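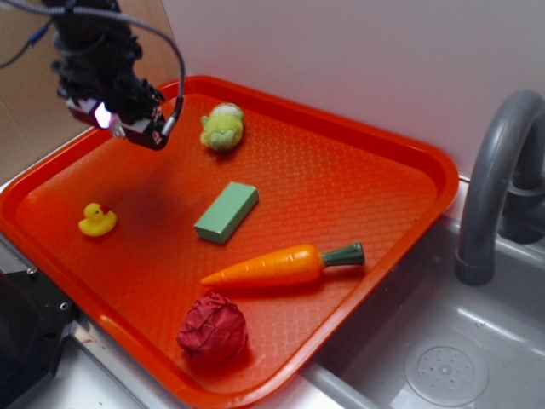 Fixed view of the tray task. Gripper at the far rim, five objects on the orange tray, toy sink at right.

Ciltilik: tabletop produce and toy handling with two camera views

Ciltilik is a small set of teleoperated manipulation episodes recorded on a toy kitchen setup. It was collected to test one question: whether a policy trained on paired fixed and wrist views still picks the right object when one of the two views is removed at test time. The recordings, the split files and the evaluation scripts are released together. The training code is in a separate repository, Oltotov, and is needed only to reproduce the results below.

Status

Version 2. Version 1 had a clock offset between the two camera streams and should not be used. Checkpoints trained on version 1 load without error but are not comparable with anything reported here.

Contents

1,436 episodes
21 objects
6 tray and plate layouts
127 episodes held out for evaluation

Each episode is a folder holding two video streams, joint positions, gripper opening, and a text instruction. Instructions are short and name one object and one target, such as "put the carrot in the sink" or "move the duck to the plate." Wording was fixed before collection. Paraphrases are in a separate file and were not used in training.

Collection

Episodes were recorded in June by operators using a leader arm. Before each episode the layout script draws a subset of objects and a starting region for each. The operator places them by hand inside the region and does not aim for an exact pose. Recording begins when the arm leaves its rest position and ends when the operator presses the pedal.

Operators were asked to approach at a natural speed. We did not ask them to pause before closing the fingers, so the wrist stream contains a fair amount of motion blur near the moment of contact. Blurred segments are kept. A filter that drops them is included in the scripts and is off by default. 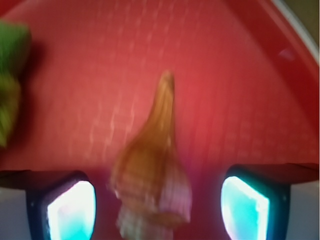

Close to contact, the target often extends past the bottom of the wrist view, and neighboring objects may be visible only at the side. Object masks are therefore provided for both streams but should be treated as partial in the wrist stream. A mask that touches the border carries a flag, and the evaluation code skips flagged masks when it computes overlap.

The wrist stream also has strong highlights at the fingers. Exposure was locked for the whole collection. Automatic exposure shifted the color of red and orange surfaces as the fingers came down, and in pilot runs the policy learned to use that shift as a cue for closing.

Method

The baseline, called Fraser in the configs, encodes each view with its own image encoder and joins the features with the instruction embedding before the action head. During training one view is replaced with a learned placeholder at random. The placeholder is drawn per episode. Drawing it per step gave jerky motion and was dropped.

The comparison model, Drama, has the same encoders and action head but always sees both views in training.

Results

With both views present the two models perform alike on the held-out episodes. With the fixed view removed, Drama tends to move toward whatever is nearest the gripper and ignores the instruction. Fraser keeps to the instruction more often, though it still fails when the target starts outside the wrist view. With the wrist view removed, both models choose the correct object and then lose accuracy in the last part of the approach. Fraser loses less.

Most of the remaining errors fall into two groups. The first is confusion between small objects of similar color. The second is grasps that close too high on tapered objects, where the fingers slide toward the tip. View dropout did not help with the second group.

Per-object tables are in results/by_object.csv.

Known problems

Gripper opening is logged as commanded, not measured. It cannot be used to tell whether an object was held.

A few episodes end before the arm is fully clear of the sink. They are listed in splits/short_end.txt.

Lighting was not varied. Expect a drop on any other setup.

The soft toys lost some of their shape over the collection period, and their masks from late episodes are less regular.

Use

Run tools/check.py after download to verify file hashes. The loader returns views in the order fixed, wrist. To reproduce the single-view rows, pass drop=fixed or drop=wrist to the evaluation script and leave all other settings at their defaults.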